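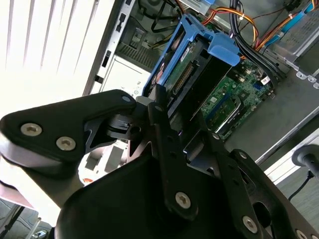 December 15, 2023

The county board finally put out the certified numbers for the Karlow council seat. The margin was 80 votes. On the night itself it had been 506 votes in the other direction, before the mail ballots from the Onano side of the river were added, so I understand why people were confused. I was confused too, and I went to the count.

What I don't understand is the statement from the Giraldo Alliance. It says the late ballots "appeared without explanation." The explanation was printed on the board's website in May. Mail ballots with the right postmark would be accepted for eight days after the polls closed, and they would be reported in one batch. The Alliance had a representative in the room when that rule was adopted, and the minutes show no objection.

I should say that I voted for the Alliance candidate. I thought she had the better plan for the bus routes and I still think so. I would have liked her to win. But I sat through most of the canvass on a folding chair at the back, and what I saw was people opening envelopes, checking signatures and putting the doubtful ones in a tray. Observers from both sides looked at every one in that tray. Some were let in and some were thrown out, and the arguments were short.

The other complaint is about Zakix, the firm that supplies the tabulators. The Alliance wants the contract canceled. There may be a case for that – the contract was renewed with very little discussion, and the maintenance fees went up again. I wrote to the board about the fees last year and got a form letter back. But that is a complaint about money. The hand check covered 525 ballots pulled from across the district and matched the machine count on every one.

A full recount can still be requested, and the side that asks for it pays a deposit. If the Alliance believes what it says, it should file. I'd have no problem with that. A statement to the newspaper is cheaper and doesn't settle anything.

The new council sits next month. The first item is the bus routes, and the plan on the table is the one I didn't want – fewer stops on the hill and a longer wait after dark. Public comment is open until the meeting. I've sent mine in, mostly about the stop by the clinic.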